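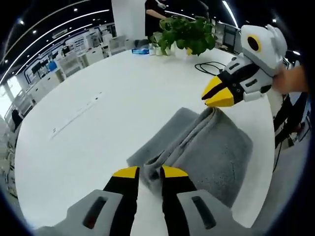
Lakdale Institute of Hospitality Trades
Linen Care and Room Preparation, Course 3098
Handout 17: Folding pile fabrics on a flat surface
Revised 2025-05-29

1. Scope

These notes cover the hand folding of towels with a raised pile. Flat-woven items (sheets, pillowcases, napkins) were covered in the previous handout and follow different rules for creasing. Machine folding is outside the course.

Read sections 2 to 5 before the practical. Section 7 lists the work to hand in.

2. Terms

Pile: the loops or cut fibers standing up from the ground weave. A towel may have pile on one face or both.

Panel: any flat area of the towel lying between two folds, or between a fold and an edge.

Crest: the highest line of a fold. On a gray or other mid-tone towel the crest often looks lighter than the panels beside it. The fibers there are bent open and catch the light at a different angle. This is a surface effect and does not mean wear.

Spread: the distance a lower panel extends past the panel lying on top of it.

Lead edge: the edge being carried during a fold.

3. The work surface

A rectangular table is easier for beginners, as the towel can be squared against a side. A round top offers no straight reference. On a round table, the first panel has to serve as the reference for everything that follows, and an error in it is carried through the whole fold.

Surface finish also matters. Pile grips a matte or cloth-covered table and slides on a glossy one. On a glossy white tabletop the lower panel tends to travel with the lead edge, particularly on the second fold. Two remedies are taught:

Hold the lower panel down with the flat of the free hand, close to the fold line.
Lift the lead edge clear of the table before carrying it across. Do not drag it.

White tops have one further drawback. A light gray towel has low contrast against them, and a small spread is easy to miss under bright overhead light. Lower your head and look along the surface to check.

Other articles may stay on the table if they are outside the area needed for the towel at full size.

4. Procedure, bath and hand sizes

4.1 Lay the towel out fully. Smooth the pile in one direction with the palm.

4.2 Take the lead edge at two points, each a hand's width in from the corner. Gripping at the corners themselves lets the middle of the edge sag.

4.3 Carry the lead edge to the fold line given on your assignment card. Set it down along its full length at once.

4.4 Press the crest from the center outward. Use light pressure; a thick pile will not take a sharp crease and should not be forced into one.

4.5 Repeat for the second fold. Align to the first crest — never to the hem, which is seldom straight after laundering.

4.6 Turn the towel so that the final crest faces the front of the shelf.

5. Faults

Diagonal ridge. The crest runs at an angle to the panels under it. Usual cause: one end of the lead edge was set down before the other. Open the last fold only and repeat from 4.3.

Excess spread. The lower, flatter panel shows beyond the upper one. A visible spread on the front face fails inspection. At the back it is tolerated up to the limit on the assignment card.

Standing ridge. The crest stays raised after pressing. With long pile this is normal. With short pile it points to trapped air or a twisted inner panel.

Reversed pile. Patches of lighter and darker tone within one panel. Smooth again in a single direction before closing the fold.

6. Storage

Stack by size, crests forward. The practical room has 32 shelf positions, labeled with the Wurnier system (letter for the bay, number for the level). Stacks that lean are taken down and rebuilt from the base. Correcting the top few towels leaves the fault in place.

Towels that go into long storage over the December closure are kept flat, with a single fold. A second crest held under load for weeks flattens the pile along the line.

7. Work to hand in

Fold one bath towel and one hand towel on the round table, then the same two on the rectangular table. For each, record the position of the final crest relative to the hem, the spread on the front face, and any fault from section 5. Use the fault names as given.

Write a short paragraph comparing the two tables. State which fold was harder to align and at which step the error entered.

Reading: Steinarsdóttir, Household Textiles, chapter 2; Brandbridge shelf chart, posted by the linen room door.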